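Is the Landeo tidy-up kit worth it for a small shared shop?
Posted September 2, 2018 by Emanuel Vlad

Hi all, I help run a shared repair shop and we're looking at the Landeo kit from Stisine. It's the software and gripper package that goes on a two-armed robot you already have, and it's meant to put hand tools back on a pegboard at the end of the day. We have the robot. What we don't have is anybody who likes putting pliers away.

The demo bench was pretty much our own bench - scissors, a small screwdriver, pliers and a roll of clear tape laid out on the wood, with a pegboard behind.

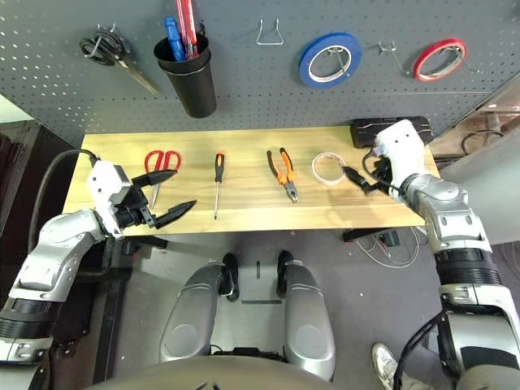

Category: Workshop Robots > Kits and Add-ons

The quote is $826 for the kit plus $128 a year for updates. Has anyone lived with one for a while? I mostly want to know how fussy it is about where the hooks go, and whether I'm going to be the one babysitting it. We move our board around a lot (okay, I move it around a lot).

Torben Görtz
We've had ours since January and I'd buy it again, but go in with your eyes open. Hooks matter a ton! You teach it each spot once, and after that every hook has to stay put. I slid one over to make room for a level and spent my whole lunch break teaching that row again.

Pliers were the hard part for us. They want to swing closed when they're held by one handle, so set the grip point lower than the manual says. Tape is easy if the peg is long enough. Screwdrivers go in a cup, and a wide cup is way more forgiving than a narrow one.

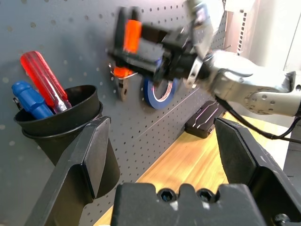

Can you use the hooks you already own?
Most of the time. Plain wire hooks are fine as long as they don't wobble in the holes, and you only need the Stisine ones for heavy stuff.

The wrist cameras are what sold me, by the way. We tried the cheaper Brandes package first and it only used the head camera, so every time an arm got in front of the board it would stop and think. With a camera down at each gripper it can keep an eye on the cup or the hook while it's moving in.
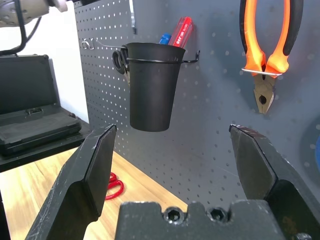 It still gets confused by glare, so we moved a lamp and turned the speed down to the second setting. Slower, sure, but I'm sweeping the floor at that point anyway. Budget an afternoon for setup, and do the calibration twice if the first one looks even a little off.

zaltavitz_shop
We passed on it. $826 buys a lot of pegboard, and I drew outlines around my tools with a paint marker instead. Works ok. If you do get it, ask them about the 300 day warranty, I think the fingers are not covered.

Emanuel Vlad
Thanks Torben, the bit about pliers is really useful. I'll ask about the fingers too. Guess I have to stop moving the hooks.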